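Rurkport
A co-operative island adventure from Drundovcombe

For 1 or 2 players
PC and handheld
Downloadable now from our shop

Rurkport is a small game set in a small harbour, and we've been living in it for so long that it feels strange to be writing a shop page for it. You play as Lorna, who has come back to run the supply boat after years away on the mainland, or as Bawa, the harbour's elderly and rather opinionated pelican. If you have a friend on the couch beside you, one of you can be each. If you're on your own you can swap between them whenever you like with a press of the shoulder button, and whichever one you leave behind will carry on with whatever they were doing (Bawa will usually go looking for fish).

The idea is simple enough to explain to a grandparent, and we know this because we've tried it. People around the islands need things. You load them on the boat, work out a sensible route with the tides in mind, and take them where they're going. Along the way you'll mend jetties, learn which channels silt up, hear a great deal of gossip and slowly piece together why the old lighthouse was switched off. There are no timers and you can't sink. If you take a wrong turn and end up on a sandbar at low tide, you can put the kettle on and wait, and some of our favourite conversations only happen while you're stuck.

Every parcel has its own weight and shape, and stowing them neatly in the hold is a good part of the fun. Heavy crates want to be low and near the middle. Eggs want to be nowhere near the anvil. In two-player mode Lorna does the lifting while Bawa nudges things into the corners with his beak, and we've watched some very patient couples become a good deal less patient over a grandfather clock.

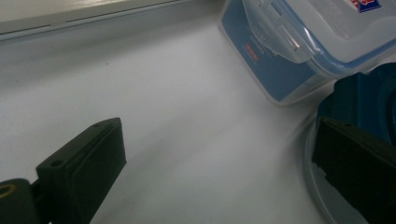 A food container and a bit of white tabletop.

The islands are all drawn by hand, and the colours change through the day from a pale, chalky morning to a deep orange dusk. Adaeze Iyamu wrote and recorded the music, which comes and goes with the wind, so that sailing into a sheltered bay can leave you with a single piano and the water slapping against the hull. We'd recommend headphones if you have them, though the game is perfectly cheerful through a pair of tinny speakers too.

What you get

The full game, with 152 deliveries to make and as many detours as you fancy. The main story can be finished over a few long evenings, but the harbour stays open afterwards and new letters keep turning up in the pigeonholes.

Two-player mode on one screen, with either two controllers or one controller and a keyboard. You can join or drop out at any time without going back to the menu, which is handy if somebody has to see to dinner.

A photo album that fills itself in as you travel. You can rearrange the pages and scribble on them.

Comfort settings for text size, boat sway, button holding and colour. The sway can be turned off altogether, and we'd suggest doing that first if you're at all prone to seasickness in games.

Save files that move between your computer and your handheld, as long as you sign in with the same account on both.

What you'll need

The game takes up 700 MB once it's installed, but please leave 800 MB free while it downloads so the installer has room to unpack. It will run happily on most ordinary laptops, including fairly old ones with no separate graphics card. A controller is our favourite way to play, and you can reassign every button. Mouse and keyboard also work well, especially for stowing cargo.

You only need an internet connection to download the game and to move saves between devices. Once it's on your machine you can take it to the caravan, the shack or the back seat of the car and play as long as the battery holds out.

The February update

Our latest free update adds fog, a second berth for the boat and a long-requested button for honking. We've also fixed the bug that let Bawa walk off with the ferry timetable and never give it back. Your copy will update itself the next time you're online, and older saves will carry over without any trouble.

Soundtrack and bundle

Adaeze's soundtrack is available separately, or bundled with the game at a slightly kinder price. If you've already bought the game from us and would like to add the music later, sign in first and the bundle discount will be applied at the checkout.

Questions about your order, or about getting past the reef behind the lighthouse, can be sent through the contact form. We're a small team and we answer everything ourselves, usually over a cup of tea in the morning.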